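Grocery bench update, February 9, 2021

Quick one from Ailbhe, writing between runs. The thin-bag results are in. We trained the Flodon policy on 300 demos, then retrained with wrist views added on top of the fixed camera. Same demos, same arms.

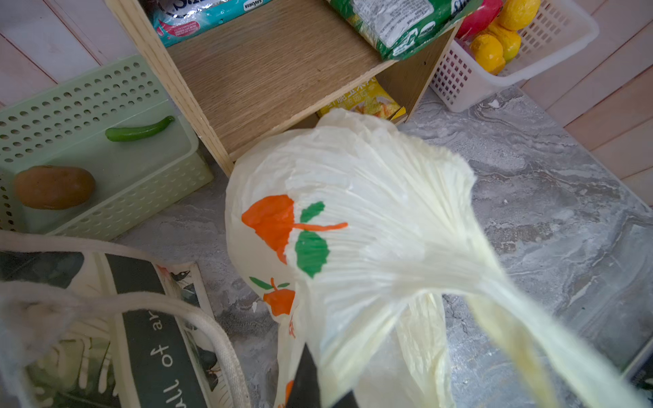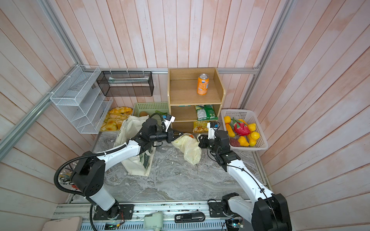
Wrist view first, then the fixed camera. Plastic bag in the gripper in both.

Fixed camera only: 90 good grasps out of 146 trials. With wrist views, almost all of them. Biggest gain is on creased film, where the fixed camera loses teh edge and the fingers close on air. Handles still a pain, 6 slips, all at the twist.

Olumide is rerunning with the canvas tote next, no retraining. Logs are in the Nutia folder, december baseline too. Pls don't rename anything in there until he's done.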